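Paper cup

A paper cup is a disposable cup made of paperboard, usually lined with a thin layer of plastic or wax so that the liquid does not pass through.

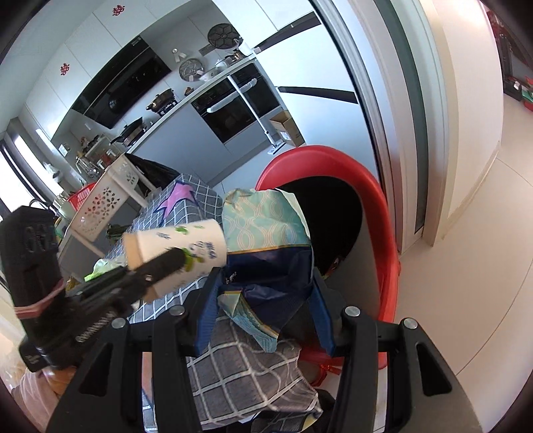 Paper cups are made from two pieces, a side wall and a round bottom. The side wall is cut flat in the shape of a fan, rolled around a metal form and sealed along one edge, and the bottom is pressed in afterwards. The printing is done before the cutting, when the paperboard is still in a sheet or on a roll. For home use many cups are sold with bright designs, for example a white cup with green and blue cartoon prints and lettering made to look like handwriting. Cups for offices are more often plain.

Types

Cups for cold drinks were for a long time coated with wax. For hot drinks the wax is not suitable - it softens - and polyethylene is used in its place. Double-wall cups have a second layer of paper outside, with air between the two layers, and can be held without a sleeve.

Sizes

Sizes differ from one maker to another. The catalog of Flekholm, dated March 2023, gives a height of 80 millimeters for its standard table cup, which is sold in packs of 30. The smallest pack has 6 cups.

Recycling

The lining must be separated from the paper fibers, and not every paper mill has the equipment for this. Many towns therefore ask residents to put used cups with general waste.

See also

Disposable tableware
Drinking straw
Paperboard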